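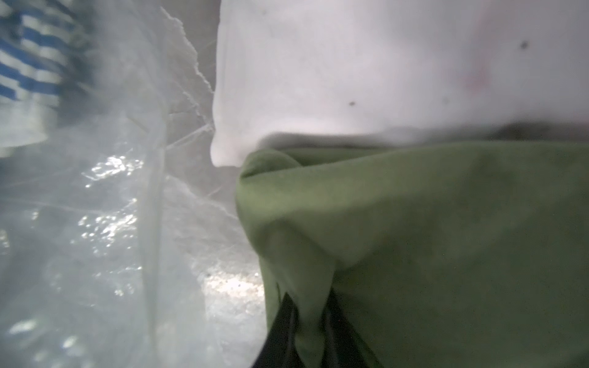
Wrist camera exposure on soft goods: Nandel vs. Nigam

I spent most of May swapping two wrist cameras on the same arm, with the gripper and lighting left alone. The pick target was folded cloth next to clear plastic, the pairing that gives our planner the most trouble.

White fabric against olive green is easy for both units. The plastic is harder. Its folds throw small bright highlights, and the blue stripes behind it still show through well enough for the segmenter to propose a grasp on them.

The Nandel on auto exposure hunts during approach. Fixed at 9 ms it settles, at the cost of some shadow detail in the green creases. The Nigam holds steady on auto but adds 16 ms of latency, and I had to lower the approach speed to match.

Over 214 attempts per camera, the Nandel at fixed exposure produced fewer false grasps on plastic. Ramesh Bhatt wants the straps labeled as a separate class before I rerun it. The Nandel stays on the wrist for now, firmware 2, gain locked.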